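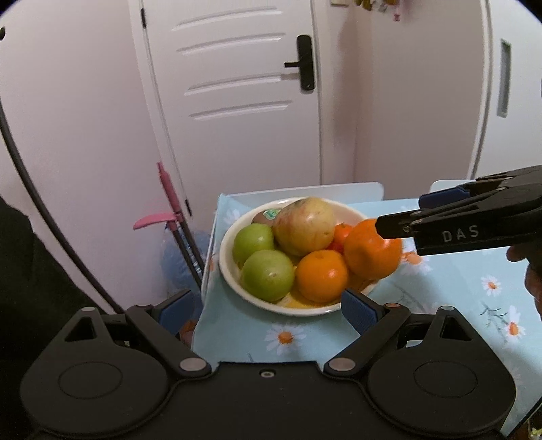
3.2 Fruit bowls and shared snacking

Figure 4. Mixed fruit in a white bowl, with a kiwi, apples and an orange among the pieces.

The most striking result of the Mikidero study came from the simplest change we made. In May we asked 40 households in Cakirden to move their fruit out of cupboards and fridges and into an open bowl, kept wherever the family sat most often. Another 51 households carried on as usual. Everyone filled in the same short food diary for 14 days.

Homes with a bowl on show ate more fruit between meals, and the difference was clear by the first weekend (Table 2). We had expected children to drive this, so it was a delight to find the biggest rise among the adults! Many diaries mention fruit eaten while waiting for the kettle, a moment we had not even listed on our form.

Mixed bowls (Figure 4) did better than bowls holding a single kind. This fits well with Zawadzka's earlier work on biscuits, where variety kept people coming back to the plate. Bananas went first in nearly every home, and several families wrote that they had begun shopping twice a week to keep up.

Waste was harder to judge. The Erell scales record only whole grams, and peel was sometimes weighed with spoiled fruit. We return to this in Section 4.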